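Frequently Asked Questions: Contributing to the Genine Cloth-Handling Collection

What is being collected?
The collection consists of short recordings, called episodes, in which an operator guides a two-fingered gripper through one handling task with clothing or household cloth. The Prukow learning system is trained on these episodes. The target for the current phase is 4,000 accepted episodes; 1,126 had been accepted at the end of September.

Which view is recorded?
Each episode includes the view from the wrist camera. Both fingertips must remain visible in it. Printed garments and patterned coverings are permitted, and operators are encouraged to vary them between episodes.
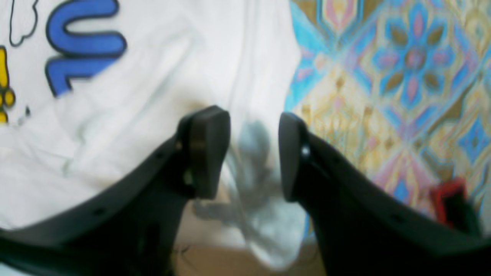

May white or thin fabrics be used?
Yes. Thin white cloth is under-represented in the present collection, and contributing sites are asked to include it in every session. A patterned surface underneath is preferred.

How long is an episode?
An episode may not exceed 28 seconds. It begins with the gripper open and ends when the cloth has been released. A grasp that slips should be left in the recording and marked "retry" on the session sheet. 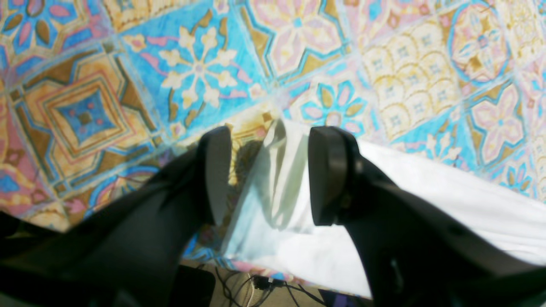 White cloth held between the fingertips over a tile-patterned surface.

Must the work area be cleared of other items?
No. Items near the cloth may remain, provided that they do not obstruct the gripper's movement.

Who reviews the episodes?
Felista Massawe and Njoroge Ogola review all submissions. Results are returned to the contributing site within 8 working days. Rejected episodes are listed with a reason code and may be recorded again.

Whom should a new site contact?
Requests to join should be addressed to Naa Asante at the Asamoah office. Operators must complete the introductory session before submitting episodes.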